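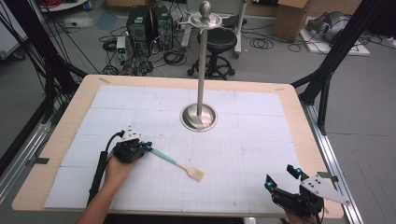 I've been collecting demonstrations for the utensil task since the start of the month, and most of what I've learned has been about what counts as one example. When I started I thought that was obvious. You pick up the tool, you put the tool where it goes, you stop. But with the mint-green brush held in the left gripper and its head down on the grid next to the stand, I still have to decide whether the example has begun, and for the first week I decided it differently depending on how tired I was.

The task is to hang a utensil on a holder at the top of a steel pole. That's all of it. You hold a gripper in each hand, do the job the way you'd want the policy to do it, and the recording saves where each gripper went and when the fingers opened and closed. Later the model gets trained on those recordings. Riku Aoki handles the training. I handle the recordings, together with Ismael Magalhães, who does the afternoons.

We have 241 usable examples as of this morning. I want to write down how we got there while I still remember it.

Starting and stopping

Our first batch had no rule for the start. I'd hit record, fix my footing, look at the brush, shift my grip, and then go. Ismael would hit record and be moving straight away. Riku trained on both sets mixed together and got a policy that hovered over the table. It would drift toward the handle, wait, drift back a little, and wait again. I'd taught it that, with all my standing around.

The rule now is that both grippers are open and above the table when recording starts, and the first motion follows right after. The end is harder. I used to stop as soon as the utensil was on the holder, and Riku complained that the policy never learned to let go cleanly. So the example now ends when the fingers are open and the gripper has backed off about a hand's width. If I let go and the brush swings, I wait for it to settle before ending. That costs a couple of seconds each time, and I've made my peace with it.

Regrasps

This was the longest argument. The brush is flat at one end and the handle is smooth, and if you grab it too close to the head you can't get the end up to the spokes at a good angle. A person notices this halfway up and fixes it. You put the brush back down, take it again further along, and carry on.

I wanted to throw those examples out. Colm Breathnach, who ran the data side of the Karnatow project before he came to us, told me to keep every one. His point was that the policy will make the same bad grab sooner or later, and if it has never seen anyone recover, it will just keep pushing the brush at the pole. I kept them and marked them in the log. We have 28 regrasps so far. I was doubtful, but in the last round of tests the arm did set the brush down and pick it up again, twice, and one of those ended with the brush on the holder. I don't want to make too much of two tries.

What I don't keep are the ones where I dropped the brush because I wasn't paying attention. Colm would probably keep those too.

Moving things around

If the brush always starts in the same place, the model learns the place. Everybody knows this and I still did it. When I went back through the first batch, nearly all of my starting positions were within reach of my left hand with my elbow down, because that's comfortable. Ismael's were all further over to the right. So between us we had two clumps and a gap down the middle.

Now we use the grid lines. Before a session I make a list of squares and handle directions and work down it without choosing. Some of the combinations are awkward. With the head pointing toward me and the handle up against the base plate I have to come in from above with my wrist bent, and it takes three or four tries before it looks like something I'd want copied. Those are slow and I used to skip them. The list is there so I can't.

We put pencil marks on the grid for the early sessions and they've smudged badly. I'd like to replace the top sheets, but Riku asked me to wait until this set is finished so the surface doesn't change partway through. Fair enough.

Speed

My examples from the first hour of a session are slower than the ones from the last hour. I didn't believe this until Dalva Cavalcanti plotted the lengths for me. By the end I'm cutting corners on the way up, and the gripper comes past the pole much closer than it should. She suggested shorter sessions, so I now do five blocks with a break after each and don't go past that, even when it's going well. The lengths are more even. My shoulders are also better, which I hadn't mentioned to anyone.

The idle hand

Most of the hanging is done with one hand, so the other gripper doesn't have much to do. That turned out to matter more than I expected. In some of my early recordings the right gripper wandered around while I concentrated on the left, and the policy picked up the wandering. Now I keep the spare one low near the front edge with its fingers open, and I bring it in only when I need to steady something. It feels stiff to work like that. You get used to it in a day or so.

Logging

Each example gets a line with the square, the handle direction, which hand, regrasp or not, and a short comment. I write the comment right after I stop. When I left the comments until the end of the block, they were useless. One whole block just says "fine" all the way down, and three of those examples later failed the check because tracking had dropped out near the top of the pole.

Next week I start on the second utensil with the same stand and the same list of squares. Ismael wants to alternate the two tools within a block and I'd rather finish one before touching the other. We'll probably try his way for a day and see what the lengths look like.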